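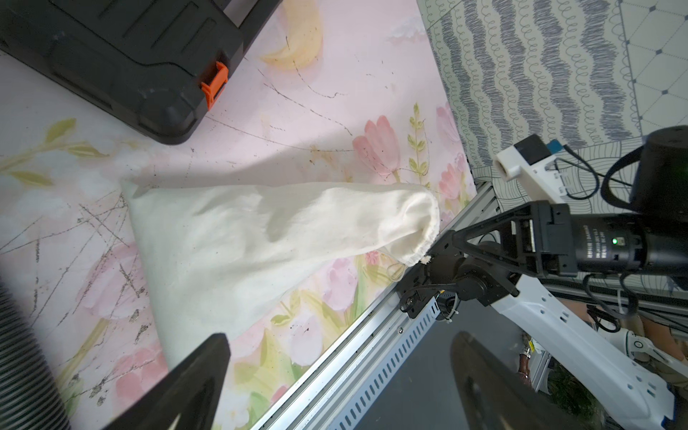
Cludura Support wrote:
Thanks for the extra notes on your stock counts. Before we look at the connection itself, could you tell us whether the wrong numbers show up on every product or only on certain ones, and whether they change at the same time each day? Please also pause any manual edits while we look.

Reply from Skanside shop
9:12 AM

Good morning, and thank you for getting back to me so quickly! I had braced myself for a long wait. I'll try to answer everything in order, though I should warn you that I tend to wander a bit.

It is not every product. We have 3,874 lines in Cludura at the moment, which sounds like a lot for a shop our size, but most of them are colors and sizes of the same few things – ribbon by the yard, zippers, bias tape, buttons on cards, and all the plain bags people buy to decorate themselves. The ribbon has never gone wrong, as far as I can tell. The zippers go wrong constantly. The drawstring bags go wrong in white and are fine in every other color, and that was what made me write in the first place, as I had been blaming myself for typing the wrong thing.

What happens is that I correct a number in Cludura, it shows up properly on our Flinow storefront, everything looks lovely, and the next morning it is back to the old number. Not a random number, the same old one I had already fixed. White drawstring bag, medium, has gone back to 20 every single morning. I sold out of them over the weekend, and the storefront was still cheerfully offering 20 to anyone who came by. I have now written four apology emails (everyone was very kind about it).

As for the time, I don't know exactly when it changes. I close up at six and the numbers are still right then. I open the laptop with my coffee a little before eight and they're wrong. I'll try to catch it tonight.

I've paused the manual edits, except for the white bags, which I've hidden from the storefront altogether. I hope that doesn't spoil your testing. If it does, tell me and I'll put them back.

Things I already tried, so you don't have to send me off to do them again:

Logged out and back in on both Cludura and Flinow.
Disconnected the two and connected them again, which took most of a lunch break.
Cleared the browser, then tried a different browser.
Turned off the Helmy label printer plug-in for one night, because a forum post said it could "hold on" to old stock numbers. The counts went back anyway, so I turned it on again. We need the labels.

Cludura Support wrote:
This is very helpful, thank you. Hiding the product is fine. In Cludura, please open Settings, then Activity, and filter by one affected product. Each change should have a source next to it. Could you tell us what the source says for the overnight change?

Reply from Skanside shop
11:40 AM

I had no idea that page existed! I've been using Cludura for years and I always thought Activity was something to do with my subscription. I spent far too long in there just now reading old changes, some of which brought back memories of a very bad December.

For the white bag, medium, my own changes say "Manual edit" with my login beside them. The overnight ones all say "Scheduled import", and the time is 3:20 AM, every night. There is no login beside those.

I checked a zipper that misbehaves and it has the same thing at the same time. Then I checked a ribbon that has always been good, and there is no scheduled import on it at all. So that looks like our culprit, or at least its coat hanging in the hallway. The trouble is, I don't remember setting up any import. Where would I find it? I looked under Settings and under Products and saw nothing with that name.

Cludura Support wrote:
Scheduled imports live under Connections, then Files. Older ones are folded away under "Legacy", so you may need to expand that section. Please don't delete anything yet. Let us know the file name, the number of rows and the date range, if there is one.

Reply from Skanside shop
2:05 PM

Found it, folded away just where you said, and I feel a bit foolish now, so please be gentle with me.

When we moved to Flinow, I had to bring all our products over from a spreadsheet. The import page would only take 1,000 rows at a time, so I cut the spreadsheet into pieces and loaded them one after another. The first few went in fine. The last piece kept failing, and I remember getting cross with it and clicking on anything that looked promising. I must have chosen "repeat nightly until complete" at some point. It is the last piece of the spreadsheet that has been sitting there ever since, and when I open the preview it starts partway through the drawstring bags, at white, and ends with the zippers. The spreadsheet ran alphabetically by my own odd product codes, so that fits perfectly.

The status says "Incomplete – 200 rows processed". So if I'm reading it right, it loads the first 200 rows every night, stumbles over something, gives up, and tries again the next night from the top. Row 201 has a zipper with a quotation mark in its name, for inches. Could that be what it trips on?

I have not deleted anything. My hand was hovering, but I behaved.

One thing I'm puzzled about is why this only started bothering us recently, when the file has been there much longer. Did something change on your end?

Cludura Support wrote:
You've read it correctly. The unclosed quotation mark stops the import at that row. As for the timing, imports like this used to skip any product that had been edited by hand. That setting became optional in a recent update and is off by default for legacy files. We're sorry this wasn't clearer. Please set the import to "Stopped", correct one affected product, and check it tomorrow morning.

Reply from Skanside shop
Wednesday, 7:50 AM

Coffee in hand, and the white bags are still at zero, where I left them! The zipper I corrected has kept its number as well, and the Activity page shows no import at 3:20. I'm so pleased.

I'd like to leave it stopped for one more night before I delete the file, just for my own peace of mind. After that I'll do a proper recount of everything in those 200 rows, as I no longer trust any of the numbers in there. Is there a way to print only those products as a list, with a blank space to write in? If not, I can copy them out, it's no great hardship.

I'd also gently suggest moving that Legacy section somewhere a person might stumble on it, or putting a little warning beside it when a file has been failing every night.

Cludura Support wrote:
We've passed that suggestion on to the product team. For the list, go to Products, filter by "Last changed by: Scheduled import", and choose Print count sheet. It leaves an empty column on the right. We'll keep this ticket open until you've finished the recount.

Reply from Skanside shop
4:31 PM

Count sheet printed, pencil sharpened. I've started with the zippers, and I'll write again when I get to the bags.

Status: Open, waiting on customer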